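Getting a grip on see-through objects

Transparent plastic has long been a weak point for robot picking. Depth cameras tend to return gaps or false readings where light passes through a bottle wall, and a grasp planner fed on those readings will often close the fingers in the wrong place. A research group at the Surklow laboratory, working with the automation firm Denex, has tested a method that leaves most of the depth map out of the decision.

The method, called Villalobos after the street where the first rig was built, looks for the parts of an object that can be measured reliably. On a drinks bottle these are usually the cap and the label. A small network marks both regions in the colour image, and a second step fits a simple upright axis through them. The neck is then placed by its offset from the cap, and the gripper closes across that axis. Depth is read only at the opaque regions, which give a stable distance even when the rest of the bottle is missing from the map.

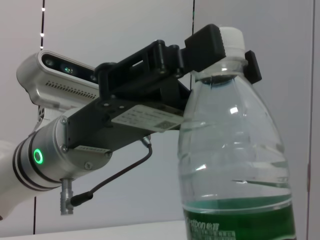 Grasp at the neck, just under the cap. The camera is mounted above the wrist.

Training used 3,393 recorded grasps, all collected by a person guiding the arm by hand. The group held back 30 bottle types for testing, none of which appeared in the training set. Against a baseline planner that used the full depth map, the new method dropped fewer bottles and made far fewer attempts that closed on empty air. The gain was largest with thin-walled bottles and smallest with frosted ones, where the baseline already worked fairly well.

Gripping at the neck has its own costs. The contact area is small, so a full bottle can swing if the arm speeds up too quickly. The group capped acceleration during the lift and added a check on finger width after closing: if the gap is too narrow, the arm opens and tries again. This adds time to each failed pick but none to a successful one.

Bottles without caps remain unsolved. With no opaque region at the top, the axis fit relies on the label alone, and its error grows with the distance from label to neck. Glassware with no markings is outside the method altogether.

A longer trial is planned at the Hivville sorting site, where the arm will work through almost 3,000 mixed containers on a moving belt.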